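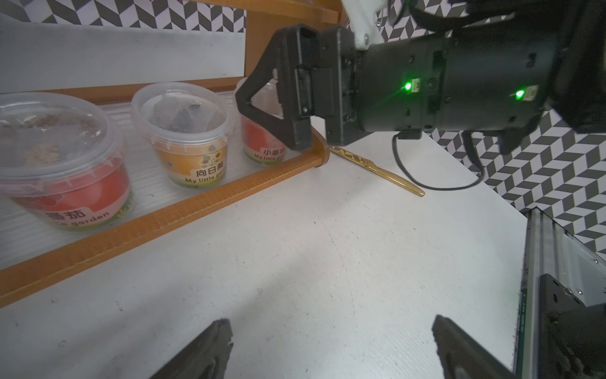 my sister says tomato seeds in December is asking for leggy sad seedlings, and ok, fair

Filed under: Windowsill Growing
1 min read

but the My little garden cups were right there. sunflower, tomato, cherry tomato. soil and seeds already in the cup, you just open teh lid

got the idea at the Hirkolton plant swap back in October, been putting it off ever since

plan is 6 weeks under the lamp then bigger pots. 60 minutes extra light in the evening, maybe more, will see

also finally a proper spot for the small cups. bottom tier, one row, easy to reach
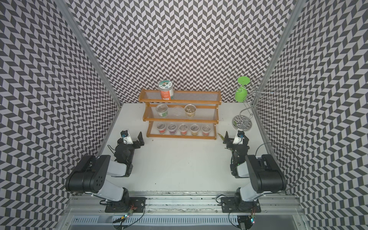
Cups on the shelf, mug tree next door.

sunflower goes first. more tmrw if I rememeber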